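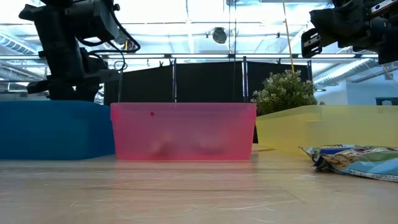
A student in the last session objected that sorting is just tidying up, and that a course on household records ought to start with what to write down and leave the boxes for later. The objection is fair, and these notes begin with it. Writing things down is the larger part of the work. But a list made from an unsorted pile has to be made again once the pile is sorted, and most people don't make it twice.

Session 2: Sorting and keeping household papers

Reading before the session: the Fernon packet, first section only. The second section deals with photographs and is for later.

What counts as a household paper

For this course, a household paper is anything on paper that came into a home or was made there and was kept for more than a season. Bills, letters, school reports, recipes, receipts, warranties, rent books, seed orders and shopping lists all qualify. Printed books do not, unless someone has written in them. Newspapers do not, but clippings do.

The class collection is the Harawira papers, which came from one house in Udinon. It holds 1,863 sheets. Of these, 310 are letters and 79 are receipts from a single hardware store. The rest is mixed. The receipts look dull and are the most useful part of the collection for dating the repairs to the house.

First sort

The first sort is by kind, and it should be fast. Pick up a sheet, decide, put it down. Do not read letters through at this stage. If a decision takes longer than a breath or two, the sheet goes in the undecided group and you move on.

Keep the number of groups small. Beginners tend to make a new group for every unusual item and end up with a dozen groups of one sheet each. Use these:

Letters and cards
Money (bills, receipts, bank papers, pay stubs)
Official (certificates, licenses, court and tax papers)
Everything made in the house (recipes, lists, diaries, drawings)
Undecided

Anything found together stays together for now. An envelope with four papers in it is treated as one item, and it goes where the top paper goes. Write "found together" on a slip and put the slip inside. Original order is easy to lose and can't be rebuilt afterward. In the Harawira papers, a recipe for plum jam was folded inside a tax bill, and the postmark on the tax envelope is the only date we have for the recipe.

Second sort

The second sort is by date, inside each group. Oldest goes at the back. Undated sheets go at the front with a slip, and they stay there until the dated sheets are in order. Many undated letters can be placed once their neighbors are known. A letter that mentions a new stove belongs after the receipt for the stove.

Put your own dates in square brackets, in pencil, on the slip. Never write on the paper itself. Use a question mark where you are guessing: [June?] is better than [June] when all you have is a line about strawberries.

Removing metal and tape

Take off paper clips and rubber bands. Staples come out only if they are rusting, and then with a thin blade slid under the legs, from the back. Old tape stays where it is. Pulling it lifts the ink - this is the most common damage done by careful people.

The list

Once both sorts are done, make the list. One line per item is enough. Give the group, the date, what it is, and where it sits. A sample line from the Harawira list reads:

Money, [June?], receipt, two hinges and a pound of nails, folder 2

You may keep the list in a notebook, a spreadsheet or the Virulix form used in the reading room. The form has more fields than you will need. Leave the extra ones blank.

What to throw away

Less than you think, and nothing in the first week. Duplicates can go once you have checked both sides of each copy. Blank envelopes can go if they have no postmark or return address. Junk mail is a matter of judgment. One piece from each year tells a later reader something about the household, but forty pieces from the same year tell them very little more.

Papers with account numbers or medical details should be set aside and talked over with the family before anyone else sees them.

For next time

Sort one drawer or one box at home, first sort only. Bring the list of your groups and a note on whatever landed in Undecided. Leave the papers themselves at home. Written work on the Harawira letters is due 18 July 2026, two pages, with folder numbers in the margin.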